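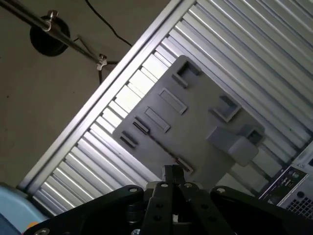

Skondeo Short Fiction Workbook, Third Edition

Published by Plakholm
Format: bound workbook with loose scene cards
Availability: in stock, Mitthorpe warehouse
Page revised Sep 19, 2025

Overview

The Skondeo Short Fiction Workbook is a paper planning and revision system for writers of short stories. It holds records for 20 stories in one bound volume. Each record follows a story from first idea to final submission, with fixed places for point of view, time order, scene purpose, draft notes and market history.

The workbook doesn't teach fiction writing. There are no prompts, sample plots or motivational pages. It assumes the user already has stories under way and wants one place to keep the decisions made about them.

The third edition replaces the second. Story records are laid out in a new order and the timeline spread has been redrawn. Scene cards from the second edition fit the new pocket.

Contents of the pack

One bound workbook
100 scene cards, blank on the reverse
One card pocket, fixed inside the back cover
One folded reference sheet

Pens and pencils are not supplied.

Specifications

Page size: A5
Paper: 80 gsm, uncoated, off-white
Binding: sewn sections, lies flat from the second section onward
Cover: cloth over board, dark green or charcoal
Ruling: grey, mixed line and grid
Card stock: uncoated, ruled on one side
Story records: 20
Index: four pages at the front

Fountain pen ink shows faintly on the reverse of a page with broad nibs. Fine and medium nibs are suitable. Alcohol markers will bleed through and should be kept to the cards.

Layout of a story record

Every record has the same sections in the same order. Sections may be left blank without affecting later ones.

Header. Working title, date begun, target length, narrator, tense. The title field has three lines so that discarded titles can be kept.

Premise. A ruled box of six lines. Users who need more space usually have two stories, and the record has a cross-reference field for that case.

Timeline spread. Two facing pages with two parallel tracks. The upper track is the order in which events happen. The lower track is the order in which the reader meets them. Lines can be drawn between the two to show where a flashback starts and how far back it goes. For a story told straight through, the lower track can be used for clock time or word count.

Who knows what. A grid with characters down the side and facts across the top. Each cell takes the number of the scene in which that character learns that fact. The grid is intended for crime and suspense stories, though it also works for family stories in which something is being kept from someone. A separate row is marked Reader.

Scene list. Space for 12 scenes, each with a number, place, purpose and outcome. Numbers correspond to the corner box on the scene cards.

Draft log. Date, word count and one line of notes for each draft. Eight drafts per record.

Submission log. Market, date sent, date answered, result.

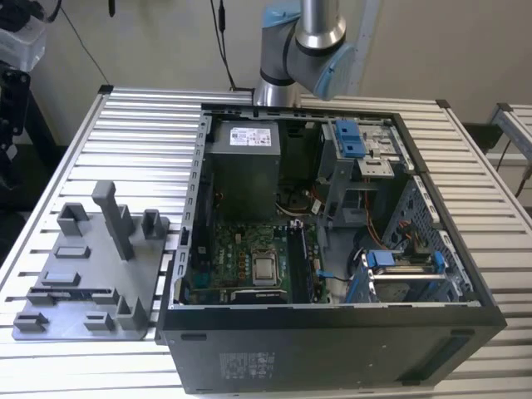 One buyer of the second edition wrote to say that the timeline spread was the only part used in every story, and that the two tracks had been too close together to draw between once there were more than three flashbacks. The same letter asked for the Reader row in the knowledge grid to be moved to the top, where it could be filled in first.

Both changes were made. The gap between the tracks is now twice what it was, and the Reader row is the first row of the grid. The character rows have been reduced from nine to eight to make room.

Changes from the second edition

The premise box now comes before the timeline spread. In the second edition it followed it.

The Theme field has been removed. Space from it has gone to the scene list.

The submission log has a column for simultaneous submissions. Enter the record number, or a tick, where the same story is out with more than one market.

The index has been moved from the back to the front. It is ruled for title, record number and status.

The ribbon marker is wider and its end is heat-sealed.

Using the scene cards

The cards are meant for stories in which the order of scenes is not settled. Write one scene per card. The corner box takes the scene number and should be filled in pencil until the order is fixed. The narrow strip down the left edge is for the narrator's initial, and is useful only in stories with more than one viewpoint.

Lay the cards out in the order of events first. Photograph or copy that order onto the upper track of the timeline spread. Then rearrange the cards into reading order and fill in the lower track. Where a card has moved, check the knowledge grid for that scene – most continuity errors in short fiction with a broken time order come from a character referring to something the reader has not yet been told, or has been told too early for the ending to work.

Cards left over at the end of this step are often backstory. They can be kept in the pocket with the record number on the reverse.
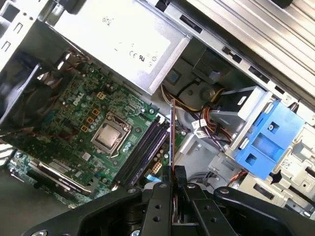

The pocket holds 40 cards without strain. Beyond that the back cover will not close flat, and the spare cards are better stored in the Yeo card box, sold separately. The box takes up to three full sets and has six tabbed dividers.

Worked layout

The folded reference sheet shows one completed record, for a story of 2,800 words in seven scenes. The story opens after the main event, goes back to the morning of the same day, and returns to the opening in the final scene. The sheet shows the timeline spread with connecting lines, the knowledge grid for four characters and the draft log through to a fifth draft. The story itself is not printed.

Compatible products

Yeo card box – for scene cards, second and third editions
Skondeo refill cards – sets of 100, ruled as supplied
Skondeo Novel Workbook – 107 chapter records in one volume, larger page size, different card format

The novel workbook's cards do not fit the short fiction pocket.

Limits

The workbook is not suited to flash fiction. A record occupies the same number of pages whatever the length of the story, and most of it will stay empty below 1,000 words. Linked stories can be tracked with the cross-reference field, but there is no master timeline across records. Users working on a linked collection have drawn one inside the front cover, which takes pencil and ballpoint.

Pages are not perforated. A record can't be removed without loosening the section it belongs to.

Ordering

Single copies and refill cards are sent from Mitthorpe. Writing groups and libraries ordering five or more copies should use the trade form. Please state cover colour for each copy, as mixed orders are packed by hand.

Copies with binding faults are replaced. Keep the slip tucked inside the front cover, as it carries the batch number. Workbooks that have been written in can be replaced under the same terms, and the original need not be returned.

The next printing is planned for May. The second edition is out of print, but its refill cards remain on sale while stock lasts.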